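Search the guide Go
4 min read

Section 4. Making a backup and moving your first coins

By this point your Flosari wallet should be charged, updated and showing a blank home screen. If it already shows a balance, stop. Either someone has been very generous or the device was set up before it reached you, and we've only ever seen the second one. Go back to Section 2 and do a full reset.

4.1 Write down the recovery words

1. Hold both side buttons until the screen says NEW WALLET, then let go.
2. Choose a PIN. The device refuses 1234. It accepts your birthday, but it thinks less of you.
3. Press the right button to show the first recovery word. Write it on the card from the box, in pen, in order.
4. Carry on until the screen says END OF LIST.
5. The device will ask for several of the words back, out of order. Answer from the card. Answering from memory proves you have a good memory, and we aren't testing that.

Note: Unathi Xaba on our support desk would like it known that "I'll do the backup later" is the opening line of most of his phone calls.
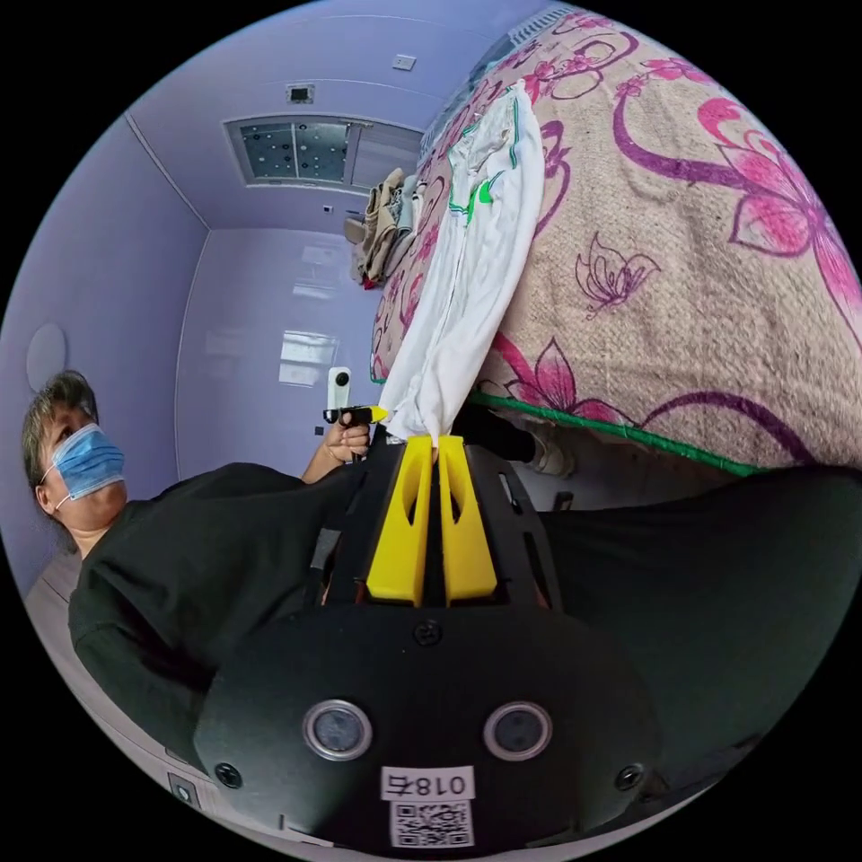
CAUTION: Don't photograph the words. Don't email them to yourself with the subject line "recipe." Anyone who has them has your coins, and there is no department you can ring to get them back. This includes us.

4.2 Connect to the Pillay desktop app

1. Install Pillay from the link printed inside the lid of the box. Don't use a search engine for this. The top result may be an ad, and the ad may be a thief.
2. Plug in the wallet and enter your PIN on the device. Pillay never asks for it on the computer. If something on the computer does, it isn't Pillay.
3. Click Add Account and pick a network. New users should start with Brurkano, where fees are low and mistakes are cheap.
4. Name the account. "Savings" is fine. Several people have gone with "Yacht." It can be changed later.

Note: The first sync can stop at 42 percent and sit there looking dead. Leave it alone. Unplugging the cable starts the sync over, and it will stop at 42 percent again.

4.3 Receive a test amount

1. In Pillay, click Receive. An address and a QR code appear.
2. Press the right button to show the same address on the wallet's own screen.
3. Compare the two, all the way to the end. Malware likes to swap the middle and leave the ends alone, having met people before.
4. Send a very small amount from your exchange. Wait for the word Confirmed.
5. Send the rest.

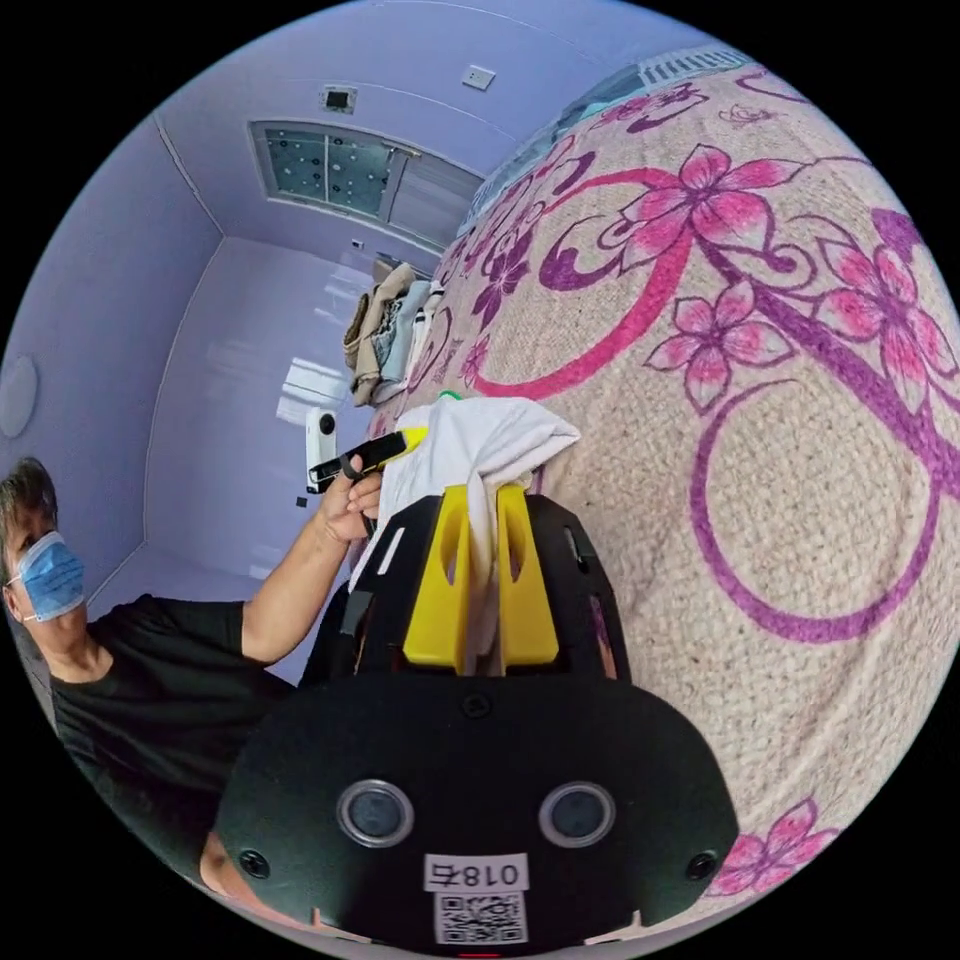
Receiving addresses are safe to share, though it pays to know what you're sharing. Anyone with the address can look up its balance and history on a public explorer, including the cousin who asked you to split dinner. The same goes for the QR code, which holds the address and nothing secret. Printing one is easy enough, and it can be as plain as the code on the white label under the two round lenses. If you stick yours on a shop counter, peel it back now and then and check that no one has put theirs on top.

CAUTION: Skipping step 4 saves a few minutes. Anathi Mahlangu, who wrote the first edition of this guide, skipped it once with 3000 coins of a token called Gustance. She used the wrong network. The coins are still visible, and she visits them.

4.4 If something goes wrong

Address on the wallet doesn't match Pillay: send nothing. Unplug the device and try a different computer.

Error 183: the cable charges but doesn't carry data. Use the one from the box, which you have probably lent to someone.

Transaction stuck on Pending: the fee was set too low. Click Speed Up, or wait. Clicking Send again sends again.

Wrong PIN entered too many times: the wallet wipes itself, as designed. Get the card from 4.1 and follow the restore steps in Section 5.

Contact support | Copyright Flosari | Back to top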